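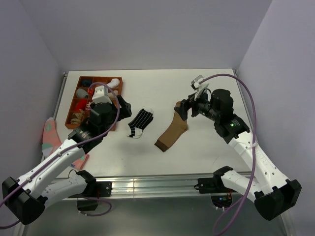
3. Ordenar calcetines: la prueba que más nos enganchó

De todas las tareas del proyecto Dauda, la de los calcetines parecía la más fácil. ¡Qué va! Un calcetín cambia de forma cada vez que lo coges, y cuando cuelga de la pinza por el puño ya no se parece en nada al que estaba estirado en la mesa. Además hay que enrollarlo y meterlo en su compartimento de la bandeja, junto a los que ya están enrollados.

Grabamos 570 intentos con los dos brazos. Coger un calcetín liso salía casi siempre (el de rayas nos dio más guerra), pero enrollarlo era otra historia -- un brazo sujeta, el otro gira, y al mínimo desajuste se deshace todo. Una persona del grupo tardaba 95 segundos en llenar la bandeja; el sistema, 800.

¿Pueden ya las máquinas con la colada? Solas, en casa, creemos que todavía no. Pero verlo mejorar entre marzo y mayo fue emocionante, y queremos llegar a 2000 intentos antes de pasar a las camisetas.

3.1. Fallos más frecuentes

Coger dos capas de tela a la vez y soltar el calcetín antes de tiempo.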